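Hi all, Vija here from the ground history project at Dakus Park. I'm looking for people who played at, worked at, sold pies at or just stood around in the rain at the old football ground before the western stand came down, and if that's you (or your mum, or your uncle who never shuts up about it) I'd love to hear from you!

A bit of background. The club has asked me to put together an oral history of the ground, from the first matches on the paddock through to the last season before the rebuild. I've got the minute books, I've got two boxes of programs, and I've got a crowd figure of 1595 for the cup replay that Heino Raudsepp swears is rubbish because he couldn't move his arms. What I haven't got is enough voices. So far it's mostly blokes who played centre half, and they all remember the same goal.

I'm especially keen to hear from:

Anyone who played in the women's side in the early years, when they had to change in the tea room
Gate, canteen and ground staff, paid or unpaid
Visiting players and supporters – yes, even Urbonaitė fans, you're very welcome
People who lived in the houses behind the northern goal and kept the balls
Referees (I'll be nice)

What's involved? One chat with me or Desta Seyoum, usually an hour, at the clubrooms or at your kitchen table. We record the sound and type it up, and you get to read it and cross things out before anyone else sees it. If you've got old photos, scarves or team sheets, bring them along and we'll scan them while you have a cuppa. You'll go home with everything you came with. We can cover your bus fare or petrol, and there's a $2 canteen voucher which will get you half a sausage roll at current prices.

You don't need to have been any good. Siiri Sproģis played 572 minutes in total across four seasons and hers is my favourite interview so far.
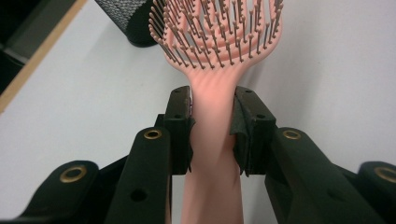 Pink detangling brush with ball-tipped bristles.

We're recording through October, with daytime and evening spots. The last evening one starts at 7.30 pm. If stairs are a worry, tell me and we'll use the downstairs room. Interviews in other languages are fine too – Inese Kuusk does Estonian and Latvian, and I can probably find someone for the rest.

To put your name down, ring the club office and ask for extension 721, or leave a note for me at the bar. Please say which years you were around and the best time to ring you back.

Vija Vasiliauskas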